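Section 4. Setting Up the Pastry Arm for a Shift

Revised March 16, 2019, by Gebremedhin Yimer

If you've come straight from Section 3, the arm is clamped down, the controller is on its shelf and you've already hit the big red button once to make sure it does what it should. Good. If you skipped Section 3, please go back and do the button test. I'll wait.

This section covers the daily set-up of the Nonero arm: getting it to its start pose, checking the cable, cleaning and lining up the fingers, and teaching the pickup point. Allow extra time your first week. I do it before my coffee now, but I've been living with this machine since June and I know all its moods.

What you need on the bench

Lint-free wipes
The food-safe cleaner in the Nastetti spray bottle (200 ml, the small one)
The short hex key from the lid of the tool case
One test pastry from the day-old tray
The pendant, charged

Don't use a fresh pastry for teaching. You're going to squash at least one.

4.1 Clear the table and power up

1. Take everything loose off the white table: wipes, trays, your phone, your mug. Leave the clamp at the far corner alone. If it wobbles, stop and go to Section 7.

2. Wipe the table down and let it dry. Crumbs under a finger will throw off your height setting, and they're really hard to spot on a white surface in this light.

3. Switch on at the controller and stand back until it finishes starting up. The small light on the joint cap comes on blue. Any other color, or blinking, and you look it up in the table at the back of Section 8 before you touch a thing.

4. On the pendant, choose Run Start Pose and keep your thumb over Stop. The arm should swing out over the table and come down with the fingers pointing at the tabletop. It moves slower than you'd expect on this command. I set it that way on purpose after it startled Sebastião Falcão into a flour bin.

Caution: Keep your hands off the table while the arm is moving, even at the slow setting. The wrist housing has corners and it comes around lower than you think.

4.2 Check the cable loop

The gripper gets its power and signal through the black cable on the side of the arm. It leaves the upper part, makes a loop out into the air and comes back in to the connector at the wrist. Of all the trouble calls I've had on this machine, most have been that cable, so give it a proper look every day.

1. With the arm stopped, press Hold on the pendant and wait for the beep.

2. Run two fingers along the cable from top to bottom. You're feeling for flat spots, nicks or anything sticky.

3. Check that the connector sits straight against the wrist and that the collar is snug. Finger-tight only! Saodah Sumampouw keeps a dish of collars other people have cracked with pliers, and she'd like it to stop growing.

4. Look at the loop itself. It should stand out from the arm with some slack in it. If somebody has tidied it flat against the casing with a zip tie, cut the tie off. I know it looks neater. The wrist needs that slack to turn, and without it the connector takes all the pull.

5. Release Hold.

Note: If you're replacing the cable, the part you want is Varela 878. There's a shorter one that plugs in perfectly and works fine right up until the wrist rolls over. Please don't order it again.

4.3 Clean and square up the fingers

1. Press Hold again, then Open on the gripper page. Wait for the fingers to stop.

2. Spray the wipe and then wipe the fingers. Never spray the gripper itself – there are screws and brackets up in there and the cleaner finds its way into all of them.

3. Do the inside faces of both fingers, top to bottom, with a fresh wipe for each. Sugar glaze builds up near the tips first. If it has gone hard, hold a damp wipe on it for a bit and try again. No scraping with the hex key.

4. Look at the fingers from the front, with your eyes down near table height. Both tips should end at the same level. If one is lower, loosen the two screws on that finger a quarter turn, push it up until it seats and tighten again.

5. Wiggle each finger sideways. A tiny bit of give is normal. A click is a worn pad, and that means swapping both of them, never just the one.

4.4 Teach the pickup point

You're going to show the arm where the pastry sits and how far down to reach. It'll remember the point until somebody moves the table or the arm, which at our Meltby site seems to be every time the floor gets mopped.

1. Put the test pastry straight on the table, between you and the arm, with the long side running away from you. Glazed side up.

2. On the pendant, pick Teach, then Pickup, then New Point. Use Jog at the slowest speed for all of this.

3. Bring the gripper over until the pastry is under the opening between the fingers. Stay well above it for now.

4. Check that the fingers are open wide, wider than the pastry with room on both sides. The fingers close across the short side. If yours are lined up to close on the ends, roll the wrist before you go any lower.

5. Look from the front and then from the side. From the front it's easy to think you're centered when the pastry is a good bit nearer to you than the fingers are. I move my head a lot on this step and I look silly doing it, but I get it right the first time.

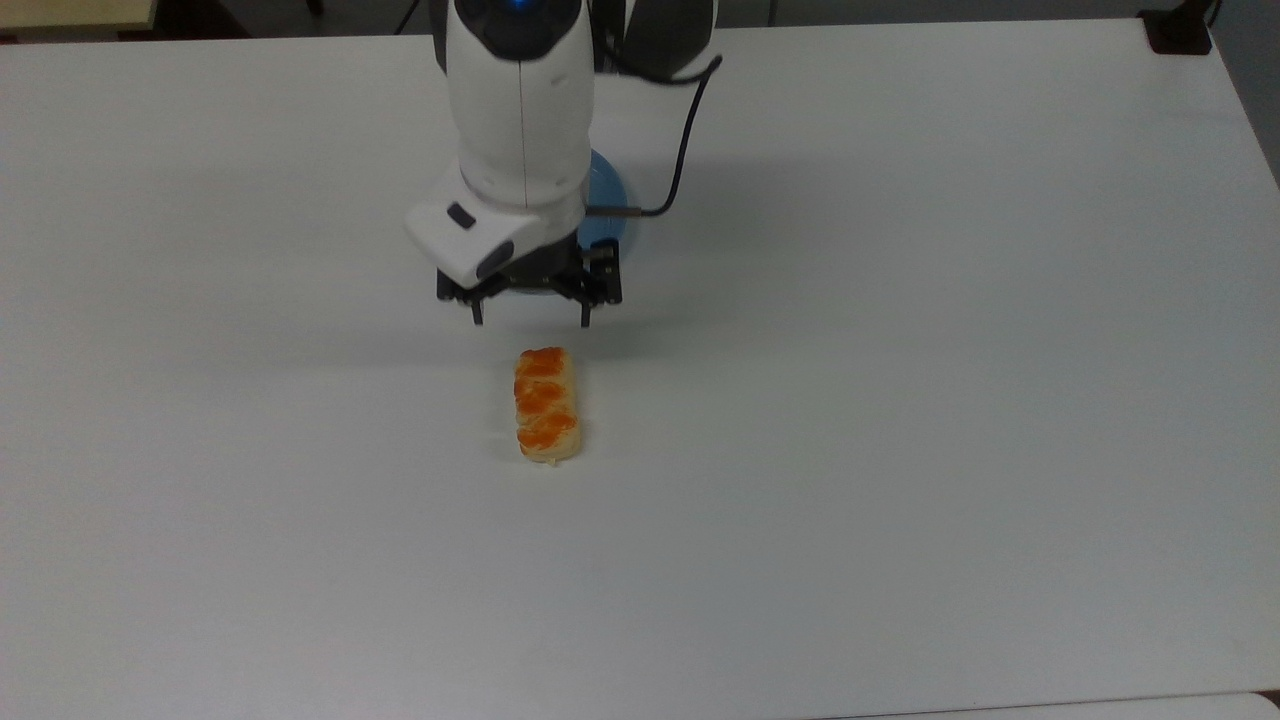
6. Jog down in small taps. Stop when the tips are just clear of the table, one to each side of the pastry. Slide a folded wipe under a tip. It should drag a little and still come out in one piece.

7. Press Save Point. Type in a name a stranger would understand. We once had points called ok, ok2 and ok2real, all in the same place, more or less.

Caution: If a tip touches the table while you're jogging down, don't keep tapping. Jog up, go back to 4.3 and check the fingers again for level.

4.5 Set the grip and try a lift

Grip force is set with a dial on the pendant, and the numbers don't stand for anything you could measure. Start at seven for anything with a glaze on top. Go up to eight for the drier, crustier ones. If you need more than that, the problem is somewhere else, usually sugar on the pads, sometimes a pickup point that's too high and only catching the top edge.

1. With the arm at your saved point, press Close. Watch the sides of the pastry and leave the screen alone for a second. The sides should press in slightly and stop. If they keep going in, hit Stop and turn the dial down one.

2. Jog up two taps, just enough to get the pastry off the table. You don't need height to learn what you need to know, and a low drop makes a lot less mess.

3. Now leave it there. Count slowly to ten. I count out loud because it stops me from getting impatient and pressing something.

4. Check how it hangs. Long shapes like to tip, with one end dropping lower than the other. A little droop is fine. If it swings like a pendulum when you tap the table, your fingers are closing too near one end and the pickup point needs to move toward the middle.

5. Look at the underside for a gap along the table. Get your head down low and look for daylight between the bottom of the pastry and the white. The shadow underneath helps, too.
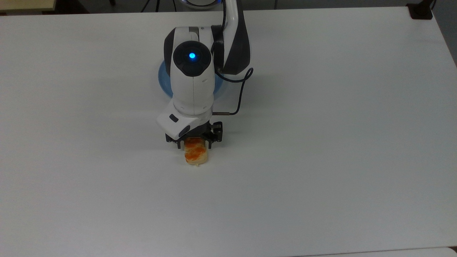

Photos: Yareli Cortés, Meltby

6. Jog down the same two taps and press Open. The pastry should stay put when the fingers let go. If it sticks to one finger and gets dragged sideways, clean that pad again and repeat from step 1.

7. Do the whole lift three times with the same pastry. It'll look sad by the third try. That's fine, eat the evidence if it hasn't been near the cleaner – well, no, officially it goes in the waste bin.

8. When you've had three good lifts in a row, press Lock Point. The pendant asks twice whether you're sure.

Note: Abundio Bermúdez, on the early shift, teaches his point with the wrist leaned toward him a touch, and his lifts are very good. If you find his point saved and it works for your shape, use it. Just don't edit it. Copy it under a new name and play with the copy.

4.6 When it doesn't behave

The arm goes to the right spot but the fingers don't move.
Check the connector at the wrist first. Press Hold, unscrew the collar, reseat it, finger-tight, release Hold. If the gripper page on the pendant is grayed out, restart from the controller.

The pastry slips out on the way up.
Clean pads, then check height, then raise the grip by one. In that order, please. Everybody goes for the dial first (me too) and ends up with flat pastries.

The glaze comes off on the fingers.
The glaze hasn't set. Give the tray more time on the rack and try the dial one lower.

It picks fine from one spot and misses everywhere else.
The table has shifted. Check the seam where the two white tops meet; they should be level when you run a fingernail across. Push the table home, tighten its feet and teach the point again from 4.4.

The cable brushes the table or snags on the arm.
Stop right away. Go back to 4.2 and check the loop. If it looks right and still drags, the wrist has been rolled the long way around. Jog it back the other way until the loop opens up again.

It stops halfway and the pendant says Limit.
You've asked it to reach too far. Move the pastry closer to the arm and teach a new point.

4.7 Before you walk away

1. Open the fingers and send the arm to Park. Don't park it with anything in the grip.

2. Wipe the finger tips one more time.

3. Write the name of your saved point, the grip setting and your initials in the log clipped to the controller shelf. If you changed a pad or a cable, write that as well.

4. Leave the pendant on its charger with the screen facing out.

Continue with Section 5 for loading trays and running a full batch.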